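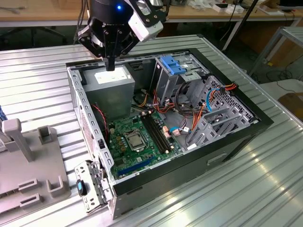
Workshop tips: old desktop towers

Opening one up, cleaning it, getting bits out

Quick notes before I forget them. Did another old tower at the Laxdal shed last week, makes 23 now, so these are the things I keep having to tell people.

Before you start
Switch off at the wall, pull the mains lead, hold the power button in for a few seconds. Then lay it on its side, board facing up. Don't try working on it upright, you'll be fishing screws out of the bottom all night.
Side panel goes somewhere flat and out of the way. Not on the floor. Kaj Toft has put his boot through one.
Touch bare metal on the case before touching anything else. And again when you come back with your tea.
Phone photo of all the cables. Then another one closer up. The front panel ones are tiny and the labels fall off.

Dust
Do it outside if you can. Soft paintbrush, 30 mm, cheap one, kept only for this. Brush toward the vents.
Hold fan blades still with a finger while you blow air through.
No household hoover on the board. Hose near the drive cage is ok if your careful.
Power supply: blow it through from outside and leave the lid on. Never open it, even unplugged. If it smells burnt it goes to the tip at Tirnness.

Cables
Pull the plug, never the wires. Most of the big ones have a clip, squeeze then wiggle.
SATA leads snap easily if you bend them sideways. Straight out.
Old stiff bundles: warm room first, they behave better. Twist ties fine for holding them back, not elastic bands, they go gummy.

Memory
Push the clips at the ends of the slot outward and the stick pops up. Hold by the edges.
Going back in, line up the notch. Needs more push than you'd think. Both thumbs, until the clips click.
If it wont start afterwards, take the sticks out and do it again. Fixes most of them.

Processor
Leave it alone unless you have to. If you do, lever down and out a bit, then up. Lift straight. Pins get bent in a second. Wipe off the old paste, pea sized blob of new.

Screws
Egg box or a muffin tin, one hole per job. Case screws and drive screws look the same and arent. Coarse thread for the case, mostly.
Dropped one on the board? Find it before any power goes near it. Tip the case and listen.

Drives
Wipe or drill before giving a machine away. Reece Haslam does the drilling at Drovoldale, bring them in a bag with your name on.

Still need a decent long screwdriver, PH2, if anyone has a spare.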